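Lab notebook: seam reference for wrist camera pose
August, 14:20. Entry by Gintarė Juška
5 comments | 2 shares

Continuing from Shivam's note on yaw drift. The idea is to take one long straight joint between flat panels and use its slope in the wrist view as a cheap check on camera yaw. Line fit is plain least squares on the darkest pixel per row, 143 rows, outliers dropped after the first pass. Where there are two lines, fit both and keep the darker. 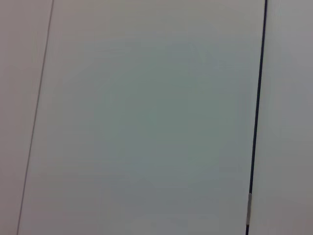
Why not use a printed marker board?
The board has to be put back in the same place each time, and Anneli measured more error from that than from the fit itself. A fixed joint stays put.

Fit breaks wherever something covers the line, so rows with low contrast are now masked before the first pass. Threshold is 15 gray levels. Tried 30, lost too many rows on the paler seams.

Basket stacking is the task we score against. Dark brown basket on top, orange one below, grasp at the rim.
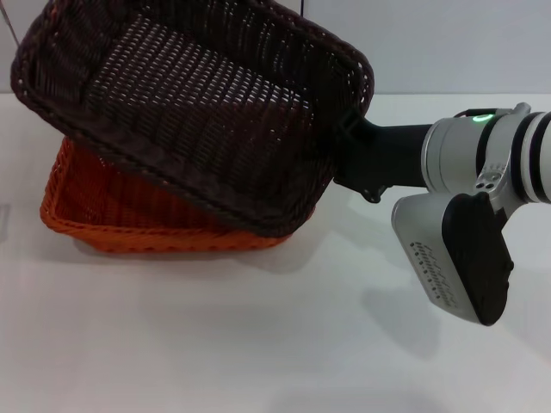 A yaw error matters most at release, when the upper basket has to line up with the lower rim. The Hultholm controller takes the correction as a constant offset per episode. Tove wants it per step. Not convinced, the estimate is too noisy for that.

Single-seam case, same fit, no second candidate:

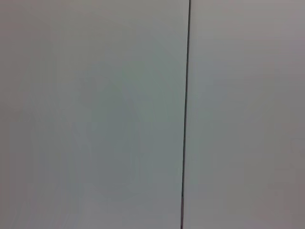

Residuals still grow toward the lower rows. Could be lens distortion, could be focus. Eyvindur has the old Skundley calibration and will send it.

To do: rerun with distortion removed, then compare offsets.

Recent entries
Yaw drift, first look (S. Tyagi)
Marker board repeatability (A. Pesonen)
Thygesen mount, torque settings
Demitz log format changes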